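台所に吊るした腕を保守する
Sturkauの試験室で、ケーブルと原点とねじの話を聞く

垂直に吊り下げた多関節アームの保守は、床置きの機体の保守とは手順の並びが違う。床置きなら最後に見ればよい項目が、天吊りでは最初に来る。取付面のボルト、二次落下防止のワイヤ、そして上から下へ垂れるケーブルである。

Sturkauの試験室では、家庭の台所を模したセルを運用している。壁にはタイルが張られ、カウンターには市販の調理家電や食器が並ぶ。アームは天井側の梁に固定され、カウンターの上に降りてくる。セルの設計はSterkmont、取付架台の製作はVan Loonが担当した。日常の整備を受け持つのは、Sturkauの保守技術者Marijke Smitsである。

取材した日、Smitsは架台のボルトの合いマークを見るところから作業を始めた。塗料の線がずれていなければ触らない。ずれていれば増し締めはせず、一本ずつ抜いて座面とねじ部を確認し、新品に替えて規定トルクで締め直す。緩んだボルトをそのまま締めると、原因が残ったまま線だけがそろってしまう、というのが彼女の説明だった。

架台は梁を上下から挟む構造で、梁側に穴は開けていない。建物の管理上の制約からこの方式になった。挟み込み式は施工が速い反面、初期なじみで軸力が落ちる。そのため、据え付けから3日後に一度、全数を点検する手順が組まれている。この点検を飛ばしたセルでは、後になって先端の位置ずれが出た。ずれはボルトの緩みに起因していたが、制御側の校正値を何度も疑った末に判明したという。

ケーブルの処理

天吊り機の故障で多いのは、関節部の減速機でも制御器でもなく配線だとSmitsは言う。Sturkauの記録では、セルの停止78件のうち最も多くを占めるのが、信号線の断線と接触不良である。

床置きの場合、ケーブルは自重で床に落ち着く。天吊りでは、機体の根元から手首に向かってケーブルが下がり、余長がそのまま作業空間に入る。余長が足りなければ手首の旋回で引っ張られ、余りすぎれば物に触れる。試験室では当初、余長を結束バンドで固く束ねていた。束ねた箇所のすぐ隣に曲げが集中し、外被に白い筋が入った。現在は面ファスナーの帯に替え、ケーブルが帯の中で滑る程度に緩く巻いている。

帯の位置は各関節の回転中心をまたぐ区間を避けて決める。位置決めは図面では行わない。アームを手動モードで最も窮屈な姿勢に動かし、そこで帯を留め、反対側の極限姿勢へ送って張りを見る。これを軸ごとに繰り返す。急ぐと帯の数が増える、とSmitsは言う。帯は少ないほどよく、留め直しのたびに増えていくようなら、経路の選び方が悪い。

コネクタは手首側のものから先に劣化する。予備品はHollicoから取り寄せ、箱ではなく個別の袋で保管している。ピンに触れた部品は袋に印を付け、組み付けには使わない。

原点と治具

機械的な点検が済むと、次は原点の確認に移る。各軸のエンコーダは絶対値型だが、電池交換や基板交換の後には原点データを再設定する必要がある。床置き機では水準器付きの治具を載せれば済む。天吊りでは治具が落ちる向きに付くため、磁石とピンで位置を出し、さらに紐で機体に結ぶ。紐の長さは、治具が外れてもカウンターに届かない寸法にしてある。

校正用の基準点は、カウンターではなく壁際の金属片に取っている。カウンターの天板は清掃のたびに人が手を掛け、上に置く物の重さも変わる。制御を担当するSem Jacobsが試験室に来た当初、基準は天板の角にあった。測定値が日によって動くので、Jacobsは温度の影響を疑い、記録を取った。相関は出なかった。最終的に天板を押して測ると、値はその場で変わった。基準点を移したのはその翌週である。

再校正の判定は単純である。基準点を同じ向きから20回突き、ばらつきを見る。次に向きを変えて同じことをする。前者が良好で後者が崩れるなら、工具座標の定義が怪しい。両方が崩れるなら、校正の前に架台へ戻る。Jacobsは補正値を表に書き足していくやり方を嫌う。補正が重なったセルは、部品を一つ替えただけで全部の根拠が失われるからだ。
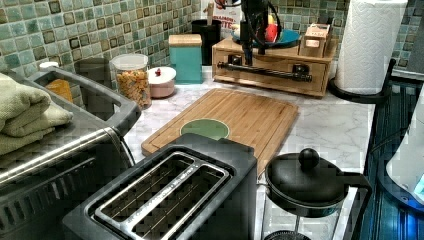
作業空間の側にも点検項目がある。セルに置く物は入れ替わるが、干渉検査に使う形状モデルの更新は遅れがちになる。背の高い物ほど問題になりやすい。制御器は登録された形状しか知らず、登録のない物の上を最短経路で横切ろうとする。Jacobsは配置を変えた後、最初の運転を低速に限り、経路の最低点を目で追うことにしている。自動化の余地はあるが、急いではいないという。

ケーブルの通り道も同じ表で管理する。機体本体の形状モデルにケーブルは含まれていない。そこで、アームの外形に一定の膨らみを持たせ、垂れの分を吸収している。膨らみを大きくすれば安全だが、カウンターの奥に手首が入らなくなる。小さくすれば奥に届くが、線が物の上をなでる。現在の値は、帯を留め直した後の実測から決めた。帯の位置を変えたら膨らみも見直す、と手順書には太字で書かれている。

汚れと清掃

試験では家電の加熱を伴う動作は行っていないが、それでも関節の合わせ目には細かいほこりが入る。天吊りでは手首の上面がほこりを受ける。清掃には乾いた不織布を使い、圧縮空気は使わない。空気で飛ばしたほこりはシールの縁に押し込まれ、次に開けたときに塊で出てくる。

油の点検は手首から始める。重力で油が下がるため、にじみは末端の軸に先に出る。布で拭き、運転し、同じ箇所をもう一度拭く。二度目の布に色が付けばシール交換の予定を立てる。交換の際はアームをカウンターの外へ逃がし、受け皿と支えの台を置いてから電源を落とす。ブレーキは保持用であり、作業者の上で機体を支える道具としては扱わない。この規定は短いが、例外の欄がない。

シール交換には2人が必要になる。1人が機体を支持台に合わせ、もう1人が制御盤に付く。SmitsとJacobsの勤務が重ならない週には、交換は翌週に回される。稼働率の面では不利だが、Sturkauは人員の都合に手順を合わせることはしていない。

記録の様式

保守の記録は紙と電子の二本立てである。紙はセルの支柱に掛けた板に留め、作業者がその場で書く。電子側への転記は当日中に行う。紙を残しているのは、手袋を外さずに書けることと、書き損じが見えることによる。Smitsの筆跡で消された数字の横に、測り直した値が並ぶ。Jacobsが原因を調べるときに読むのは、たいてい消された方だという。

4月には架台の一部を更新する予定がある。Van Loonが用意する新しい挟み金具は、座面の当たりを外から確認できるように側面が切り欠かれている。これに合わせてケーブルの根元側の支持も作り直し、旋回の中心に寄せる。更新後は基準点の測定を最初からやり直し、旧い補正値は引き継がない。Smitsの作業表には、金具の到着日より先に、取り外したボルトを並べて置く台の手配が書き込まれていた。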